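Hadi Dabbas
24 Feb 2018

Sorting the winter knits before they go up in the closet. Black ones first, on the bed.
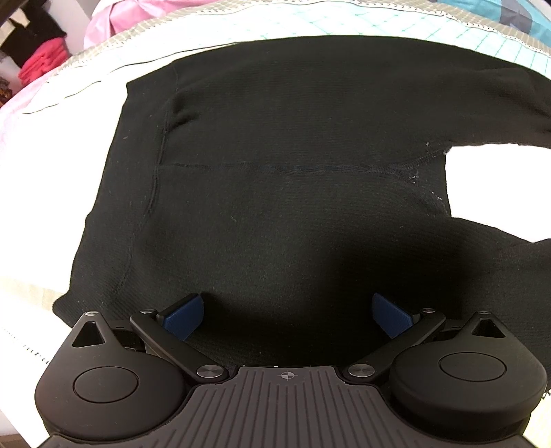
Cotton stuff is already done. It took most of the morning - I stopped for lunch.

2/ Black shows every bit of lint. Going over each one with the roller before I fold it, sleeves in first, then the bottom half up.

3/ Anything I haven't worn since November goes in the bag for Caoimhe. So far that's two cardigans and a scarf.

4/ Still need a second storage box - the Woner one holds 8 sweaters if you press down on the lid.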